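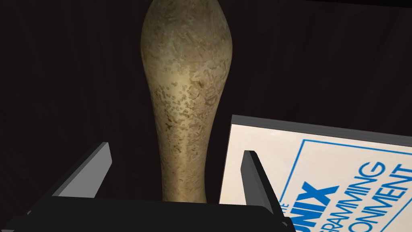 Home | Space | Animals | Machines | Try It

How Does a Robot Pick the Right Fingers?

Pick up a pencil. Easy! Your hand changed shape before you even thought about it. Most robot hands can't do that, so people have to choose good fingers for them — and then test them like crazy.

Khrystyna Kuzmenko tests robot grippers at a lab called Erkine. A gripper is a robot's hand, and lots of them have just 2 fingers. Khrystyna starts on a computer, in a pretend world called a simulation. If the robot knocks over a vase in there, you press reset and it pops right back up!

Tall things that get skinny near the bottom are super tricky. Grab too high and they can tip. Grab off to one side and they can spin away. So the gripper has to line up with a finger on each side before it squeezes.

Khrystyna compared two finger designs, Tralus and Cludex. Each one got 692 pretend grabs, all in one afternoon. Tralus dropped the vase 18 times and Cludex dropped it 11 times. Go, Cludex!

Cameras get compared too. One that rides close to the hand sees the fingers really well, but the hand can block lots of the view. 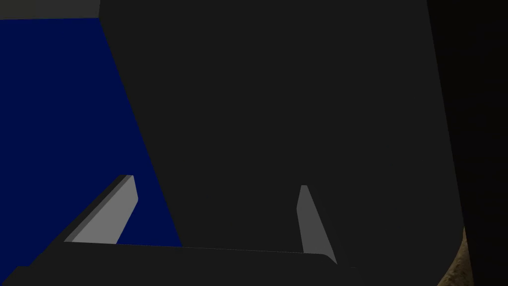 Two pale gray fingers with a gap between them, and a whole lot of gripper in the way!

Try it: pick up a sock using two rulers. Now try a grape!

Comments

ziggy_reads: I dropped the grape 11 times

Ms. Ackah's class: We want to know if a robot can have three fingers.

Pia: yes they can!! my library book has one

More in Machines
Why Do Robots Need Elbows?
What Is a Sensor?
Build a Paper Claw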